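Keeping Two Arms True

At the Dakotel workshop in Pullville, the two-arm cell known as Kimeck is serviced after every 600 hours of operation. The work takes two technicians most of a morning, and it begins at the table. Fresh brown paper is laid over the surface, and the cables are checked along their full length before either arm is moved.
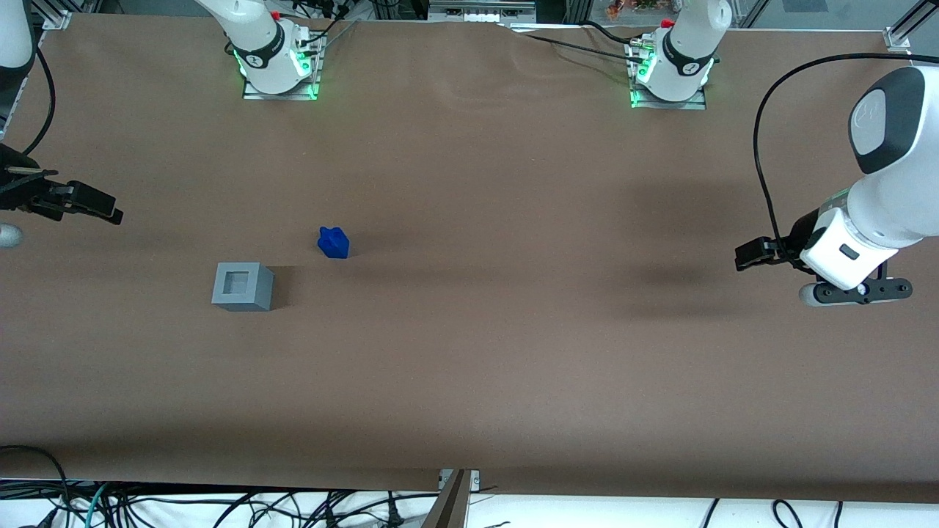
How often is the paper replaced?
At every service, and sooner if it tears or lifts near a base plate.

Attention then turns to the grippers. Each finger is a flat black blade, and the pair must face each other squarely when open. A technician tightens the bracket screws by hand, opens and closes the gripper three times, and looks again at the tips - a small error at the wrist grows quickly at the table.

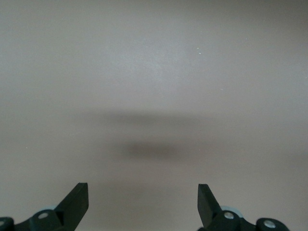
Returning the Cell to Work

Both arms are sent to their home positions at low speed. The results are entered in the service log, and a copy goes to the Kashindye office, where spare fingers are kept.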